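July, bimanual cloth set, notes for Heather Maihi and whoever runs the Wirnel export

Finished the Inga garment block on the bed station. 400 demos recorded, 394 kept after the sync filter. The six rejects all failed on clock offset between the left and right grippers, none on tracking. Raw files are on Hivar under the cloth folder.

Protocol unchanged: pick two points on the garment, lift, stretch until the span between the jaws carries tension, lower. The finger view is what the policy gets, so the pinch has to stay between the tips at the bottom center. With both ends held, the sag in the blue cloth stays readable from the wrist camera. 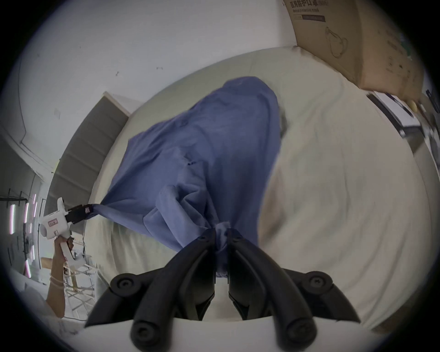 ## Start states

Garment is dropped crumpled before each demo, no smoothing by hand. Grasp points are the operator's choice. I logged them as corner, edge or sleeve; a fair number of the sleeve labels are arguable and need a second pass.

Head view is used for labeling only. It covers the shirt, both white grippers and enough of the bed to see where the cloth lies before the lift.
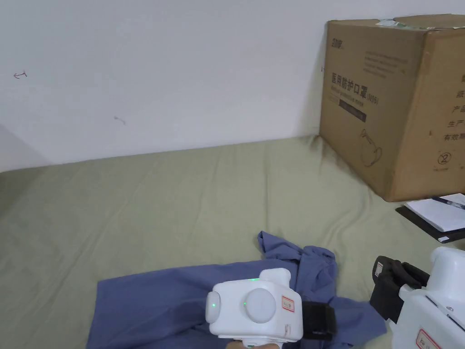

Baseline trained for 2000 steps on the Flandero config, wrist views only, action chunk 4. Loss still falling at the end, so no conclusion on chunk length yet. Predicted left jaw width lags the recorded value at closing. Right side tracks well. Suspect the left encoder timestamp, same fault as the rejects but under the filter threshold.

To do:

- tighten the offset threshold and refilter
- rerun baseline with the same seed
- Heather: check the sleeve labels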